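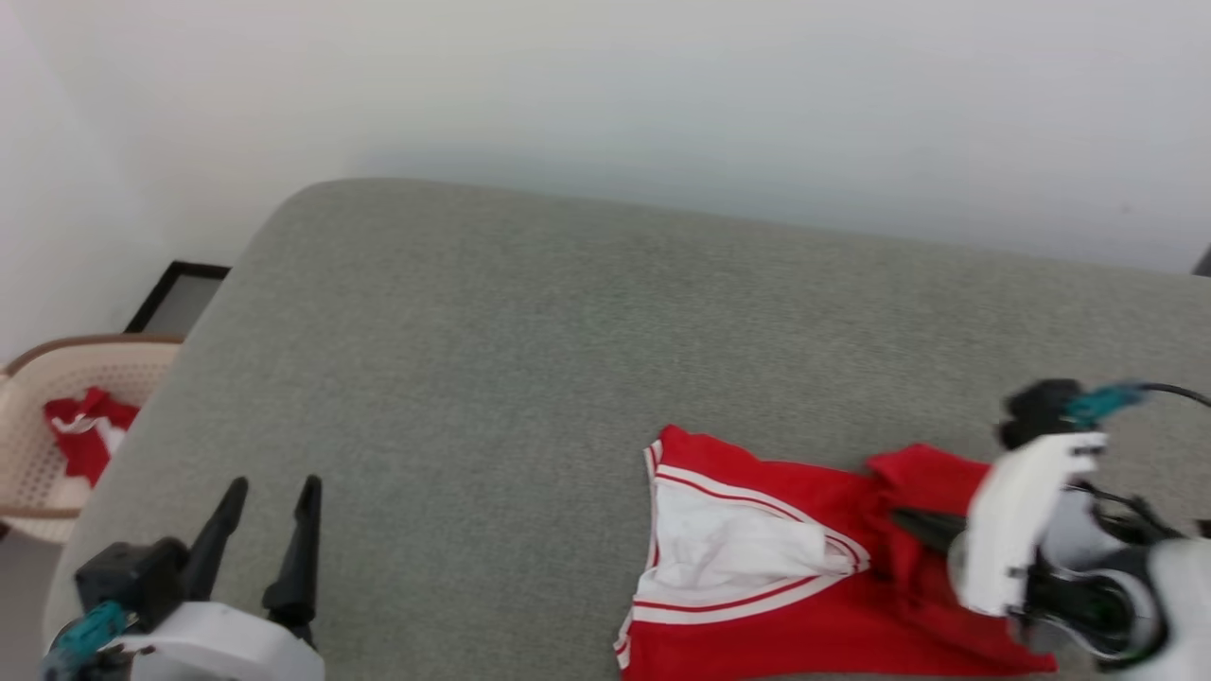 Red shirt with the white striped V collar, on the gray upholstery.

**11/11/2025, dye bleed, red on white**

Picking up from the mess I left on the bench last night. Kettle's still broken. Using the lab boiler for hot water, do NOT drink from it, Nanami.

Question is the same one as in March: how much red ends up on white trim sewn to the same garment, and does a cold soak before the first wash make it worse or better. Everyone's grandmother says salt or vinegar. No evidence for either in our own numbers so far, but we only ever ran them at one temperature so that means little.

Cloth is the Fistetti red knit, second roll. First roll is gone and I don't think the two are the same dye lot, label has a different code, so don't merge the results. White strips cut from the old cotton sheet, stitched along one long edge only. Þröstur did the sewing, neater than mine. Left the thread tails long so we can tell his from mine afterward.

Setup

- 25 g cloth per jar, strip included
- 1000 ml water per jar, boiler water let down with tap
- Clumov liquid, the unscented one, one dropper
- jars turned end over end in the Yokoyama tumbler, lid tape doubled after the leak

Water temp: wanted 60, boiler gave me 66 at the jar and it dropped to 63 by the time the last lid was on. Not going to fight it. Wrote both on the lids. Next time fill from the far end of the rack and go back the other way, so it isn't always the same jar getting the cooler water.

Cold jars straight from the tap, didn't take the temp, should have.

What I saw

Hot, no soak: water pink almost at once, properly red by the end. Strip came out pink all over, darker along the seam. The seam thing is interesting. Þröstur thinks the needle holes wick it. I think it's just where the two cloths are pressed together and the water can't get through to rinse. Could test by safety-pinning a strip on instead of sewing it. Rust though. Plastic clips?

Hot, after overnight cold soak: soak water was already pink this morning, poured it off and kept a bottle. Strip was faintly pink *before* the wash, which I did not expect to be so clear. After the wash it looked lighter than the no soak one. Still pink. Nanami compared them under the lamp without knowing which was which and picked the same order I did.

Cold, no soak: slight. Would pass as white next to anything except real white. At the seam there's a thin line you can see if you bend the cloth back.

Cold with vinegar: can't tell it from cold without. Smells.

Salt jar: lid failed, lost half the water down the back of the tumbler. Throwing that one out. Mopped up but there may be more behind the motor cover, have a look before anybody plugs it in agian.

Drying

Strips left flat on the mesh, face up. Last time we hung them and the color ran down to the bottom edge and made a stripe, spoiled the readings. Wet readings are useless anyway, everything looks darker. Wait til they're bone dry.

Ran the dry ones from the last batch through Statgate over lunch. It still drops the first row of the sheet if there's a blank line above the header. Took me far too long to spot. Delete the blank line, save, load again. The two hot groups do separate, the cold ones sit on top of each other. Plot is in the shared folder under "red_knit", ignore the older one with the green line, wrong axis.

Other stuff

Þröstur asked about drying while damp and folded, red part lying against the white. Good question, probably closer to how people wreck their shirts than any of this. You leave it in the machine, forget it, and come back to a pink collar. Propose: wash cold, wring by hand, fold with strip inside, bag it overnight. Same again but opened out flat. Two of each if there's cloth.

Nanami wants to try one of those color catcher sheets in the jar. Fine by me but cut it down to size, a whole sheet in one jar is silly.

To do
- [ ] thermometer on the cold tap
- [x] label soak water bottle
- [ ] new lids, the wide kind
- [ ] email Fistetti re dye lot on roll two
- [ ] motor cover!!
- [ ] salt jar over, hot
- [ ] bagged and flat pair, Þröstur to sew strips

Used the last of the good tape.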